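# Hot-desking

**Hot-desking** is an office arrangement in which workers have no assigned place and take whatever desk is free when they arrive. It is sold under several other names, among them free address, flexible seating and agile working. The names are used so loosely that two offices with the same policy may describe it differently, and some writers doubt that there is any real difference between them.

## Origin

The term is usually traced to "hot racking," the naval habit of having sailors on different watches share one bunk. The link is repeated in most accounts of the subject, seldom with a source. Shared desks certainly existed long before the word did. Newsrooms, sales offices and telephone exchanges ran shifts over the same furniture, and the people working there would have seen little new in the idea. 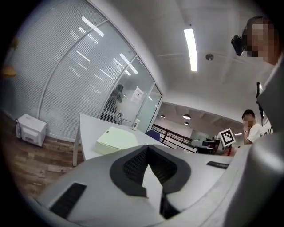 What changed in the 1990s was the reason given. Desk sharing had been a way to cover shifts. It was now presented as a way to make people talk to each other, and it happened to cut the rent as well.

## Claimed benefits

Supporters point to three things: lower costs, better use of floor space and more contact between departments. The first is the easiest to show. A firm with 200 staff and desks for 60 percent of them needs less floor, and less floor costs less money. Published savings should still be read with care. Many leave out lockers, booking software, extra cleaning and the meeting rooms that fill up once people go looking for somewhere quiet.

The claim about contact is weaker. Much of the evidence comes from firms that sell office layouts, or from surveys taken in the first weeks after a move, when the carpet is new and managers are paying attention. Regular users also tend to settle. Given a free choice, people often go back to the same seat day after day, which leaves the office with assigned desks in all but name.

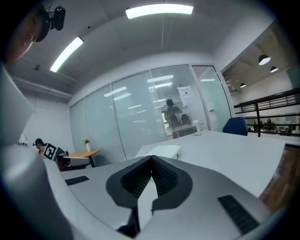 *White ceiling above a shared workspace.*

## Criticism

Complaints are consistent across most accounts. Workers lose time finding a place and setting up. Teams get split. Chairs and screens are left at the wrong height for the next person, and few people reset them every morning. Those who start late, often parents on the school run, get what is left.

Booking systems were meant to settle this and have a mixed record. The Skasdale office of Foso, a mid-sized insurance firm, brought in a system called Bralent in 2000 and dropped it after 30 months. Its internal review found that staff booked desks they did not use, to be safe, so the software showed a full building while whole rows stood empty. The vendor disputed this – it blamed poor training – but gave no figures of its own.

A related problem is measurement. Occupancy studies often count a desk as unused whenever its owner is away from it, including during meetings and lunch. An office measured that way will nearly always look half empty, and the finding tends to favor whoever ordered the study.

## Clean desk rules

Hot-desking is normally paired with a rule that surfaces be cleared at the end of the day. The rule is defended on grounds of hygiene and security. How well it is followed depends mainly on storage. Where lockers are too small for a folder and a pair of shoes, belongings move to window sills.

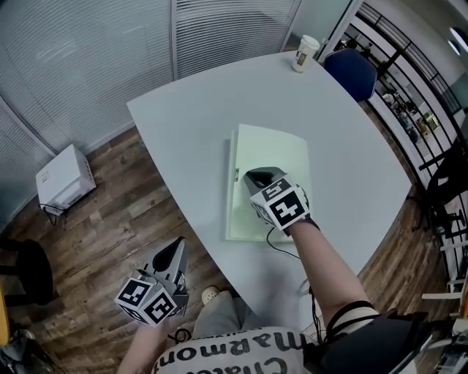
**SKASDALE, July 5, 2023** – The Noguchi building, home to several small firms, has ended its open seating plan and gone back to named desks on two floors. A notice to tenants gave "user preference" as the reason. The upper floors will stay shared until December, when leases come up for renewal.

## See also

- Open-plan office
- Remote work
- Office cubicle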